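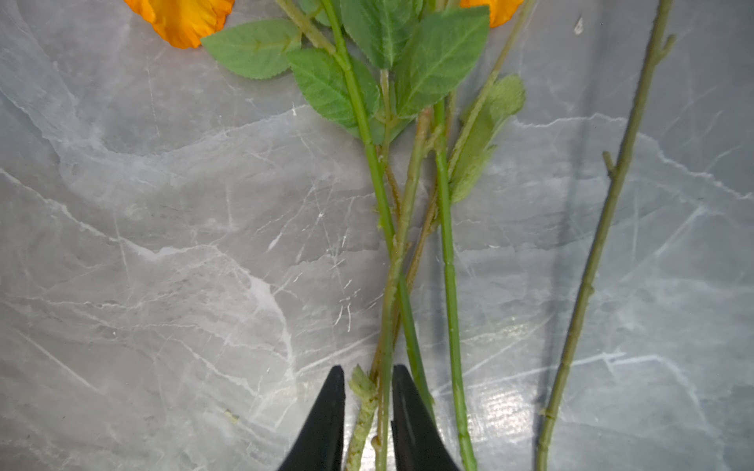 Gripper reports a successful grasp on thin stems when it has closed on nothing

Posted in: Grippers and End Effectors
Tags: two-finger, false positive, force limit, wrist camera

guvar_bench

I have a two-finger electric gripper on a small six-axis arm, with a camera at the wrist. The job is sorting artificial flowers by the stem. The arm approaches from above, the fingers straddle the stem, the gripper closes, the arm lifts and places the stem in a slotted rack. The parts lie on a flat marble-patterned surface. Single stems and bundles both occur.

The fault is this. The gripper closes, the controller sets the "object held" bit, the arm lifts, and the stem is still on the table. The program then runs the place motion with empty fingers and carries on to the next pick. No alarm is raised. Out of the last 41 cycles I logged, 7 ended this way. All 7 were on the thinner stems. The thick ones with ribbed plastic have never failed.

What I have checked so far:

Finger position at the end of the close move is close to zero on both the failed picks and the good picks of thin stems. I can't tell them apart from the position value at the resolution I get.

Motor current rises at the end of the move in both cases.

Air and cabling don't apply; it is electric and the connector has been reseated.

Lowering the force setting made it worse. Raising it flattened the wire core in one of the stems, and I would like to avoid that.

There was also one event that worries me more than the missed picks. In a bundle, the fingers closed on two crossed stems. One slipped during the lift and the other stayed in, and the whole bunch swung out past the edge of the table at transfer speed. The cell has a light curtain on the front side only. The bunch weighs very little, but I would like the arm to stop when this happens, and it did not.

Controller is a Rustov, firmware as shipped in July. Fingers are the standard flat ones with a thin rubber pad. Is the held bit simply unreliable at small widths, or have I set something wrong?

dredari_cell_tech

The bit is doing what it was written to do. On most electric grippers of this type, "object held" is set when two conditions are true: the motor has stalled, and the position is greater than the configured closed position. If your closed position is set too low, or has drifted, then fingers meeting each other will satisfy both conditions. The controller sees a stall slightly before the number it believes is zero and concludes that something is in the way.

Rubber pads make this worse. They compress, and they wear. After enough cycles the true closed position is no longer the value stored at setup. In my experience a pad set is due for inspection at 4,000 cycles. It may look fine well past that and still have moved enough to matter on a thin part.

Do the following in order.

1. Move the arm clear of the table. Put the controller in manual mode at reduced speed.

2. Clean both pads. Lint and plastic crumbs from artificial foliage collect on rubber and hold the fingers apart. Look at the table surface as well. If you can see bits of debris on it, assume the same material is on the pads.

3. Close the gripper on nothing, at the same force and speed as the program uses. Write down the reported position. Repeat this 10 times.

4. Take the largest of those values. Add a margin that is larger than the spread between them. Enter the result as the minimum held width.

5. Close the gripper on the thinnest stem you have, again 10 times, and write those values down too.

If the two sets of values overlap, no threshold will separate them and you need a mechanical change. If they don't overlap, put the threshold between them and your false positives should stop.

Use the same force throughout. Pad compression depends on force, so a threshold measured at one setting is not valid at another. This may be why lowering the force changed your failure rate. You changed the closed position without changing the number it is compared with.

For the mechanical change, cut a shallow V-groove across one pad, at right angles to the finger edge if your stems lie that way. A thin round part between two flat pads is free to roll. In a groove it has two lines of contact on one side and one on the other. The groove does reduce the measured width further, so you then stop relying on width and check by another method. See below.

Second check after the lift. You already have the wrist camera. Stop the arm a short distance above the table, take one image, and look only at the region between the fingertips. Compare it with a stored image of the closed fingers with no part. Keep the region small. Artificial leaves lying on the table will be in view behind the fingers and will produce a match if you let the region spread. Green on the table says nothing about what is held.

On the bundle: do not attempt to pick from crossed stems with a top-down approach. Add a rule in the vision step that rejects a grasp point when a second stem falls inside the open finger width. Remember that a short offcut lying between the fingers counts as a second part. It can take the whole clamping force while the stem next to it stays free, and the reported width will be perfectly good. Reject the point, move along the stem, and try again. If no clear point exists, send the bundle to manual.

myung_integration

Agree with the above on the threshold. One addition on the safety side, as it was only partly covered.

A held bit is a process signal. It is not a safety signal, and it should not be used as one even after you have fixed the width. The same applies to the camera check. Both can be used to halt the program, and you should do that, but neither one protects a person standing on the open sides of the cell.

A light curtain on the front only is not adequate if the arm or anything it carries can reach past the other edges. Your risk assessment should use the reach of the arm plus the longest part plus the swing of that part when held at one end. A long stem held near the cut end adds most of its length to the envelope. Until that has been done I would run the following limits:

Transfer speed reduced for any part longer than the gripper is wide.

A software boundary inside the table edge, measured from the far end of the part.

Guarding on the remaining sides, fixed or interlocked.

Nobody inside the boundary with the program running, including to pick up dropped stems.

The last one gets broken most often. Missed picks leave parts on the table and people reach in for them.

fingers_n_jaws

had the same thing, turned the force all the way up and it went away. never looked into it further

guvar_bench

Results, for anyone who finds this page later.

Empty close values were not near the stored closed position. They were above it on every repeat. The pads had a visible line of wear and a good deal of green fiber on them. After cleaning, the values came down but not all the way, so I replaced the pads and stored a new closed position.

With new pads the thin stem values and the empty values do not overlap, but the gap is small. I have set the threshold in the gap and added the camera check after the lift. A disagreement between the two now halts the program and drops the output to the transfer routine.

I did not raise the force.

Crossed stems are rejected at the vision step. This sends more bundles to manual than I would like. I have not cut the V-groove yet. Fixed panels for the open sides are on order, and the arm stays at reduced speed until they are fitted.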